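Dresser drawer won't stay shut, uneven floor?

mundero_mom
Jan 23, 2018

Hi all! We moved into an old place in Busano and my bedroom floor slopes toward the window. The dresser is 26 years old (hand-me-down) and the top drawer keeps creeping open on its own, usually at 3 in the morning, and it scares the daylights out of me. I tried folding up cardboard under the front feet and it worked for a week or so. Do I need to fix the floor, or the dresser? I rent, so nothing drastic please!

ilie1313

shims. hardware store, couple bucks. done

busanobiddy

Oh I had this exact thing in my last apartment! Cardboard squishes down, that's your problem. Leave the floor alone (your landlord won't thank you for messing with it) and work on the dresser. I did mine in an afternoon and I'm no carpenter.

First, check the level
Put a level on the top, front to back. A phone app is fine. You want it leaning back toward the wall just a hair. Slide plastic shims under the front feet till it does, and snap off the extra so you don't stub a toe. Ask me how I know.

Then the runners
Empty the drawer and pull it all the way out. If it's wood on wood, sand the rough spots with 60 grit, wipe off the dust and rub a candle along the bottom edges. Don't go crazy with the wax or it'll slide even easier than before! Knobs like these little round ones can stay on.
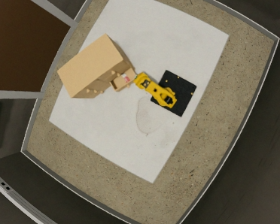
Last, something to hold it
If it still creeps, stick a small magnetic catch inside the back of the drawer. And please strap the dresser to the wall if you have kids, but ask the landlord before you drill. Mine said yes in May after I'd been asking all winter, so good luck with that part.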